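Home | Getting Started | Enrollment | Your Courses | Billing | Help

Section 4: Setting Up Your Course Planner

Hi, it's Juwita Ong again, and I'm glad you made it through enrollment (the long part, I promise!). In this section I'll walk you through the planner, where you pick your classes for the online certificate at Bustomport and work out how many to take at once. I finished the program myself while working full time in Eltstead, so I've made most of the mistakes already.

Before you start, have your student number handy, and your transfer letter if you got one.

1. Sign in to Fulix with your student number. Use the password you made during enrollment, not the temporary one from the welcome email.

2. Click My Plan on the left. The first time you open it you'll see a blank grid with a column for each term.

3. Choose your track. You can go with General, Automation or People and Teams. I did Automation and loved it, but you can switch tracks any time before your second term.

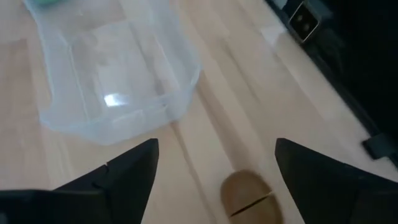
Automation track: small brown object between the gripper fingers.

4. Drag your core courses into the grid first. There are 10 of them, and the planner turns a box orange if you've put a course ahead of something it depends on. Don't panic if half the grid goes orange, mine did too. Just slide things to the right until it settles down.

5. Add your electives. Type a word or two in the search bar and leave the filters alone for now (they hide evening sections, and I missed a great writing class that way).

Note: Each term is 17 weeks, including the reading break. If you're working full time, I'd stick with two courses in your first term and see how it feels. I tried three, and let's just say my weekends disappeared.

6. Check your weekly hours. The little clock at the top adds them up as you go. Mine always ran a bit low for the classes with group projects, so leave yourself some wiggle room!

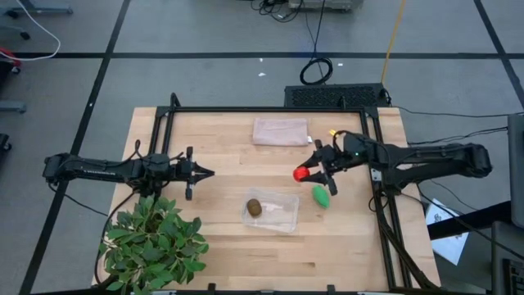 Automation track: two arms over the table, the right one holding a red ball.

7. Send the plan to your adviser. Click Share, pick your adviser's name and write a short message. Mention your work schedule and any weeks you'll be away. Mine wrote back with a much better order for the statistics courses than the one I'd come up with.

8. Once your adviser approves, click Confirm Plan. You'll be asked for the $200 deposit, and it goes toward your first term's tuition.

Caution: Confirming your plan does not save you a seat. You still have to register for each course when the window opens in July. I mixed these two up and ended up on a waiting list.

Caution: Don't keep the planner open in two tabs. The older tab can save over the newer one, and there's no undo.

If you have transfer credits, open the Tjoa form from the bottom of My Plan and upload your letter there. The credits show up as gray boxes once they've been reviewed, and you can plan around them in the meantime.

Next up is Section 5, where we'll get your books ordered and your video calls working.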